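Baking tray

A baking tray is a shallow metal pan used to hold food in an oven. The flat form, with a low rim or none, is called a baking sheet or cookie sheet in Canada, while deeper forms are usually called pans. Trays with shaped hollows or channels are made for particular goods, among them muffins, madeleines and long loaves.

History

Flat iron plates were used for oatcakes and biscuits long before enclosed household ovens became common. In the town of Ustbridge, an inventory of 1731 lists "three plates of iron for the oven" among the goods of a bakehouse. Tinned sheet iron came into use later and was lighter and easier to clean, although the coating wore through with scouring and had to be renewed. Aluminum replaced it in most commercial kitchens during the twentieth century.

Channelled trays spread with the demand for long, crusty loaves. Shaped dough tends to flatten as it proofs, and the curved channel supports it along both sides. Bakers had earlier used folds of floured linen for this purpose, and many still do.
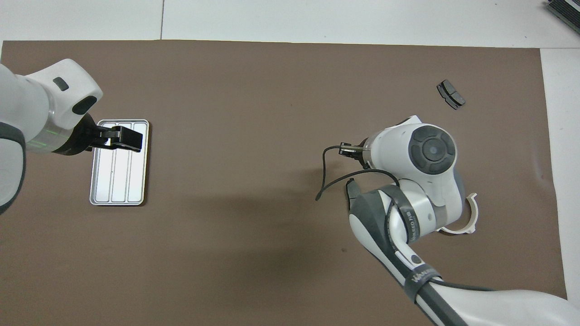
Materials

Aluminum heats quickly and evenly and does not rust, but it reacts with acidic foods and discolours in alkaline dishwashing detergent. Anodizing reduces both problems. Steel is stiffer and holds its shape better at high temperatures. Stainless steel resists corrosion and is a comparatively poor conductor, so it is often bonded to an aluminum core.

Colour also affects the result. Dark trays absorb more radiant heat and brown the underside of the food faster. Recipes written for bright metal are often adjusted by lowering the oven temperature or shortening the baking time.

Manufacture

Most trays are pressed from a single sheet. The edge is then rolled, sometimes over a steel wire, which stiffens the tray and covers the cut metal. The Doltmont works in Mornbridge supplied trays to bakeries in this way until it closed; its last catalogue listed 544 patterns, of which 141 were for bread. The Bae pattern, a deep tray with straight sides, is still made by other firms.

See also

Bread pan
Cooling rack
Proofing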